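Pristum Label Text Corpus – README

3 comments · 12 shares

Pristum is a set of 2479 short text records transcribed from the labels of bottled drinks. It was put together for work on spelling normalization and unit parsing. Release 2 replaces the February release, which had duplicate IDs in the Tramesell portion.
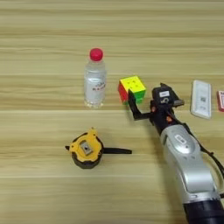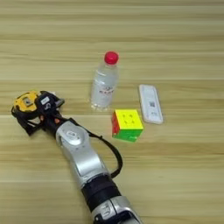
Bottled water, red screw cap, on a wooden tabletop (both photos).

## Contents

The release has two files:

- `labels.tsv` – one record per line, UTF-8, tab separated, no quoting
- `sources.tsv` – one line per source batch, joined on `batch_id`

No photographs of labels are distributed. Transcribers worked from the physical product and typed directly into the entry form.

## Fields

- `record_id` – integer, stable between releases from now on
- `batch_id` – `drerero`, `gyamfi` or `tramesell`
- `raw_text` – text as printed, line breaks replaced by a single space
- `norm_text` – lowercase, units expanded, punctuation removed
- `volume_ml` – integer, empty if the label gives no volume
- `lang` – two-letter code, or `mul` for mixed text

Volumes printed in fluid ounces are converted and rounded to the nearest milliliter. The printed value stays in `raw_text`.

## Splits

Records 1 to 2000 are for training. The remaining 479 are held out: the first 400 for testing, the rest for tuning. The file is already shuffled, so do not shuffle again if you want comparable scores.

## Known problems

- Drerero records drop the degree sign in storage temperatures. "Store at 5 C" is therefore common in `raw_text` and should not be read as what was printed.
- Gyamfi records use a comma as the decimal mark. `norm_text` converts it to a period, but a few mineral tables were missed.
- Deposit marks and recycling codes were transcribed inconsistently. Filter them out before counting tokens.
- `lang` was assigned by hand for short records and by script for long ones. Brand names in a second language sometimes trigger `mul`.

## Loading

Read both files with quoting turned off. Spreadsheet programs tend to turn mineral values into dates – import every column as text.

## Changes

Tuesday, April 13, 2021: release 2. Duplicate IDs removed, `volume_ml` changed from float to integer, trailing spaces stripped from `raw_text`.

Share · 3 comments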